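**Equipment budget: second belt for the Begay line**

The request for a second conveyor at the Begay bench is going into the May budget round. We are asking for $3000, which covers the belt, the drive and spare gripper fingers. The arm stays as it is. 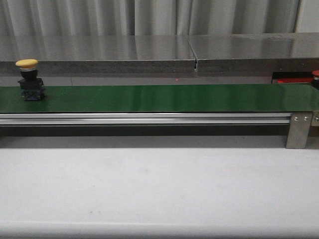
Trasix quoted a short belt with mounting brackets and a 30-week lead time. Pondach can deliver sooner but charges $300 for freight. Both quotes are for the same belt width, so the parts we handle now will still fit.

Fingers are the other cost. A set from Evus is $200, and we went through more than one set last year. Please order through the shared account so we get one delivery. 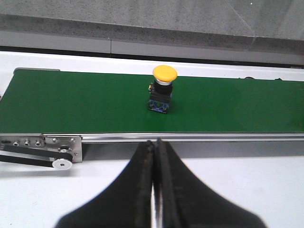

*Push button on the green belt, gripper fingers in front.*

Before we sign, the bench needs measuring for a second frame. Leave room at the drive end to reach the pulley and change the toothed belt without unbolting anything.

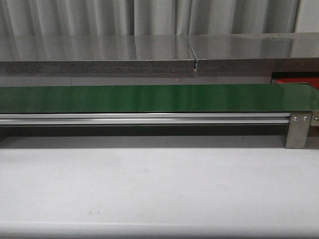 If the request is cut, the fingers come first and the conveyor moves to the next round. Send comments on the quotes to the equipment inbox before the end of May.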